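Category: Referee Assignments > Match Reports > Sync and Upload

Ticket subject: Incident report lost after final whistle, red card not sent to league

Status: Open, waiting for reply

Hello,

I am a referee in the Prirwood youth soccer league and I use the Rultero app for my match cards. This is my second season with it. Last season I had no problem of this kind.

In the under-14 game at the Jansen field I sent off a coach in minute 65 for abusive language. I wrote the incident report in the app directly after the game, in the parking lot, and pressed Submit. The app showed a green check mark. The next morning the league office wrote to me that the match card had arrived with the score and the cautions, but without the red card and without the report. On my phone the report is also gone. The field is there, but it is empty.

I must send this report within two days of a game, so I wrote it again from memory and sent it by email. The office accepted it. But the coach now says that the first report never existed, and this is not a comfortable position for a referee.
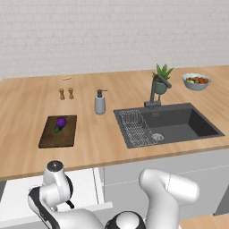

What I have tried until now:

1. Closed the app and opened it again. No change.
2. Logged out and logged in. The match card came back from the server, still without the report.
3. Looked in Drafts. There is one draft from January, from a different game, and nothing newer.
4. Made a test report on the practice match with a short text. It was saved and sent correctly.
5. Made a second test with a long text, more than 1,000 characters. The green check mark came, and after a refresh the text was gone.

So I believe the length is the problem. My real report was long, as I wrote down the exact words that were said. There is no counter under the field and no warning.

Update, 6 p.m.: I repeated step 5 with the same text, but shorter, and this one was saved. I also tried the long text on the website in place of the phone – there I get a red message, "Report too long," and the text stays in the field. The phone does not show this message.

Update 2: Another referee in our league, who works with the Onell tablet version, has the same result as me on the practice match.

My questions:

- Is the first report still somewhere on your server? Also a part of it would help me, or only the time when I pressed Submit.
- Why does the red card disappear together with the text? I entered it on a different screen.
- Can the phone app show the same message as the website?

The disciplinary hearing is soon, so please answer the first question before the others. Until this is repaired I will write my reports on the website – on the phone I will enter only the score and the cards.

App log is attached to this ticket. The battery was at 98 percent and I had a good signal, if this is important.

Thank you for your help.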